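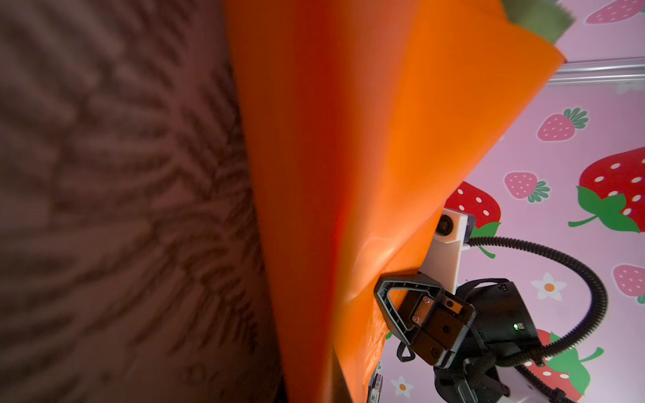 Why do some fabrics have zigzag edges?

If you look inside a bag of fabric scraps, you may find pieces with edges like a row of tiny teeth. These are called pinked edges. They are made with special scissors called pinking shears.

Woven cloth is made of threads that go over and under each other. When you cut it in a straight line, the threads along the cut have little to hold them in place. They slip out one at a time, and the edge goes fluffy. This is called fraying.

A zigzag cut slows fraying down. Each thread near the edge is short and runs at a slant to the cut, so it can't pull away in one long strand. The cloth will still fray a little if you wash it many times.

Does every material fray?

No. Felt is made by pressing and rubbing fibres together until they tangle. There are no rows of thread to come loose, so you can cut felt any way you like. People often pink it anyway, just for the pattern.

Plastic sheet and coated paper don't fray either. They have a different problem. Once you crease them, the line usually stays. Light bounces off the crease and makes a bright streak, and you can see it even after you flatten the sheet with your hand.

Plush has a soft, raised surface called a pile. Stroke it one way and it looks lighter. Stroke it the other way and it looks darker. Before you cut plush, turn it over and cut from the back, snipping only the backing. That way you don't chop the pile short.

Printed patterns

Some cloth has pictures printed on it, such as strawberries or flowers. The pattern usually repeats. If you find one strawberry and slide your finger along, sooner or later you will come to another just like it. The distance between the two is called the repeat.

In Illville there is a scrap shop run by Ilaria Lombardi. It keeps 142 different prints on its shelves, and the biggest repeat is 700 millimetres long. You would need a large tablecloth to see that pattern more than twice!

Try sorting your own scraps

You will need a bag of scraps and a clear table.

1. Feel each piece with your eyes shut. Is it smooth, ribbed or furry?
2. Hold it up to a window. Does light come through?
3. Fold it, press the fold, then let go. Does it spring back?
4. Look at the edge. Is it straight, zigzag or frayed?

Put pieces with the same answers together. Nazareno Piras's class at Clendley tried this in July and ended up with a very large pile of felt and one piece of net that didn't match anything.

Words to know

Fray: to come apart into loose threads at the edge.
Pile: the raised, soft surface of a fabric.
Repeat: the distance before a pattern starts again.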